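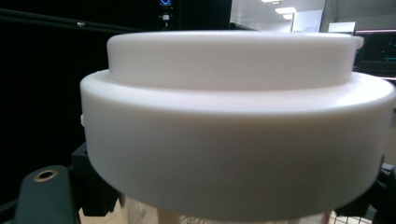 Erick Odera would like it known that the cables were the worst of it. Get the cables right, he says, and the rest of a teaching cell mostly behaves itself.

He has had plenty of time to form that view. Ditberg announced in October 2021 that its Bergeron cell, the table-top station in Dredside where people use hand-held grippers to show a robot how everyday jobs are done, is back in full use after a complete strip-down and a new setup routine. The routine is written up in a guide of 26 pages, and the company is giving it free of charge to any school or small workshop that runs a similar station.

"We love this cell, and for a long time we didn't treat it very well," said Liette Doucette, head of upkeep at Ditberg. "We would start the day, find that something had shifted, nudge it back and carry on. Then we'd do the same thing the next morning! Having one routine that everyone follows has made the place so much nicer to work in."

The Bergeron cell has a table at its center, a pair of grippers, tracking gear on stands and a good deal of cabling between them. An operator takes a gripper in each hand and does a job at the table, such as taking a cup out of a basket. The position of each gripper is followed by its marker plate, so a plate that has worked a hair loose, or a stand that someone has brushed with a shoulder, can spoil a whole session before anyone spots it.

That happened more often than the team liked. In the old arrangement, getting the cell ready took 40 minutes on a good morning, much of it spent hunting for whatever had moved overnight. Setup now takes 31 minutes from lights on to first recording, and those minutes include a check of both grippers that used to be put off until something went wrong.

The floor comes first. The table and the stands go to positions marked with tape on the carpet, and a worn piece of tape is replaced before anything else happens, with the new strip laid exactly over the old line. The guide is firm on this point. Earlier tape was sometimes peeled up and put back down by eye, and Odera traced one stubborn tracking fault to exactly that.

Next come the stands. Each is set down, pressed lightly at the top and left alone while the operator deals with the cables. Those are run along the floor away from the operator's feet, with enough slack for both arms to reach the far side of the table. 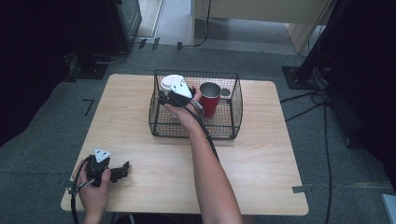
Slack is where most of the trial and error went. Too little and the gripper tugs at the wrist as the arm stretches out. Too much and a loop drops over the front of the table and catches on whatever is sitting there. The team settled on a simple reach test: with a gripper in each hand, the operator touches all four corners of the table, then goes into a basket and comes out again. If a cable pulls or snags, it gets run again from the stand end.

The grippers have their own page. Jaws are opened and closed by hand through the full travel, slowly, with the operator listening for grit. Finger mounts are checked for play, and bushings are wiped with a dry cloth. Oil is kept away from them altogether – it holds dust, and the dust ends up in the joint. The marker plates are wiped, looked at under a bright light and tested with a fingertip at each corner. A plate that rocks at all comes off and is refitted.

After that the operator picks up a few objects of different sizes. A wide, round part is always among them, because gripping something broad and smooth shows uneven fingers much sooner than a small item does. If the part tips as the jaws close, one finger is probably sitting lower than the other, and the guide has a page on how to level them.

Trinity Whitlock, training lead at Ditberg, tried the routine out on new starters while it was still in draft. Several of their questions went straight into the text, among them which way up to store the grippers (jaws up, in the rack) and what to do if a stand gets bumped halfway through a session (stop, check it against the tape, repeat the reach test, and note the time).

"The new folks were fantastic at finding the gaps," Whitlock said. "One of our steps just said 'check the plates.' Check them for what? I'd written it myself, and I had to go and think about it."

The strip-down took two weeks. Every cable was pulled, tested and labeled at both ends, and worn fasteners were swapped out. Replacement brackets for the stands came from Karkine, a machine shop on the other side of Dredside, which also made a small leveling block now used in the finger check. Drawings for the block are included at the back of the guide.

Ditberg plans to put out a second edition in December with a longer section on cable repair, and would be glad to hear from anyone running a cell of the same kind, especially with faults the guide does not cover yet. Copies can be requested from the Dredside office.

Press contact: Dwight Lapointe, Ditberg, Dredside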